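The wrist camera on the Virero cell, or how I spent my June evenings

So the arm is bolted down, the cables are tidy (for now!) and I finally got to the part I'd been putting off, which is setting up the wrist camera in the simulator before I touch the real one.

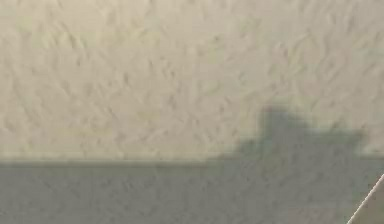 I'm doing it this way on Dwayne Haverford's advice. He looks after a couple of Drornov arms at work and he told me to get the lighting sorted in the sim first, and I only half listened. My part finder works on brightness, plain and simple, and a soft gray shadow on a bumpy beige wall is exactly the sort of thing it loves to call a part. I had the threshold at 14 and it was finding parts everywhere. Dropping it to 11 made it worse, so I put it back and went after the light instead.

Moving one lamp in the sim takes a few seconds, and then I re-render and run the finder again. I did that for two evenings straight with the exposure locked at 600, which is a number I inherited from Myrtle Whitlock's old setup file and have never dared change. I also switched the wall texture on and off a bunch of times, and I'm leaving it on, because the wall in my garage is every bit as lumpy!

Next up is the mounting bracket. The Okafor one I ordered has slots where I wanted round holes, so the camera can creep a little every time the wrist flips over. I've put threadlocker on the screws and drawn a paint-pen line across each one, and I'll check the lines after every 10 hours of running. If they've moved I'm buying the Navance bracket and eating the cost.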